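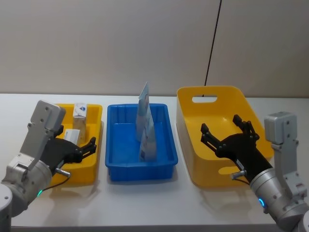

According to a reader's letter printed with the first season's programme notes, Mernance was the only serial on air that gave its older actresses more to do than pour tea and answer the door. Reviewers at the time were less sure, and several found the early episodes slow.

Mernance is a television drama serial set in the harbour town of Tinedley. It was made by the production company Schwerdtfeger and shown in 2 series, with a total of 116 episodes. The story follows three sisters who inherit a failing ferry business from their father and disagree over whether to sell it.

Production

Schwerdtfeger bought the rights to the story from Binico, a smaller company that had planned it as a single film. The script was rewritten for television over one winter, and the part of the middle sister, which had been minor in the film version, became the lead. Most interior scenes were shot in a former net store on the quay. Outdoor filming stopped each October, when the ferry timetable changed and the landing stage was needed by fishing boats.

The writers worked in pairs, each pair taking a block of episodes. Actors were given their scripts a week ahead and could ask for changes to their own lines. This led to long rehearsals in the first series, and the practice was cut back in the second.

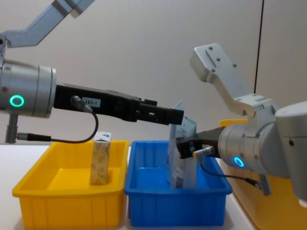 Two bins on a white tabletop, with robot arms above.

Casting

Parts were filled by open audition, and 975 people applied. The actress chosen for the lead had worked mainly on stage and had no earlier screen credit. The youngest sister was recast between series, a change the story does not mention.

Reception

Viewing figures were modest at first and rose after the serial moved to an earlier slot. Critics praised the dialogue and the scenes between the sisters, while the subplot about the harbour master was widely disliked. The last episode was shown on Jun 4, 2022.
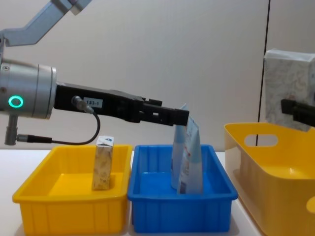

Was the ending changed from the film script?
The film script ended with the sale of the ferry, but in the serial the sisters keep it and the eldest leaves town.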